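Notebook, gripper cell, equipment planning
July 12, 2026

Working through the hand-held gripper budget before the order goes in.

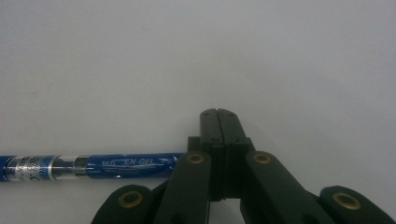 Do we buy a second complete hand-held unit or only spare parts for the one we have?
Spares first. A full second unit from Gander is $495 before shipping, and a finger and linkage set from Filance is $143. The second unit only pays off if two people collect at the same time, and the schedule has one operator per shift until December.

Notes behind that.

Linkage. Four brass-ringed pivot eyelets on the arms, and the bores are what I want to protect. Plastic arm on a brass ring should wear slowly, but I have no cycle data. Nneka wants a play measurement at each pivot before we order and again after 400 grasps. Agreed. Use the dial indicator, same preload each time, write the values in here and not on the whiteboard.

Fingers. Flat faces, one bolt hole near the top corner of each. Swapping is cheap in time if the replacements keep that hole pattern. Filance drawing rev needs checking against ours. If the holes are off we drill our own and the price advantage mostly goes away.

Pads. Not in either quote. Thin objects are the reason to care: pens are on the object list (the M&G EN-GEL is a glossy round barrel, so a fair worst case for bare flat fingers). Olaniyan sells silicone sheet with adhesive backing, $30 a pack. One pack, cut in house. Test with and without before committing to molded pads.

Work surface. Pale gray-white is staying. Dark green arms and a dark blue barrel both separate from it well enough. No money here.

Software seat. Lokidix renewal is on Yetunde Onuoha's budget line, so leave it out of this total.

Order as it stands:
Filance finger and linkage set, 1 pc, $143
Olaniyan silicone sheet, 1 pack, $30
Total $173 plus shipping

Held: Gander second unit, $495. Revisit in December with the wear numbers. Ask Gander if they sell the mounting block alone. Their price list shows only the assembly, and the block is the one part neither of us wants to reprint.

Open:
- hole pattern check, me
- baseline pivot play, Nneka
- lead time from Filance, quote gives none
- does the spare set include the eyelets pressed in, or are they loose? If loose we need an arbor press fixture and that is another line

Yetunde needs the total before she closes the quarter's sheet. Sending the $173 figure with the press fixture marked TBD.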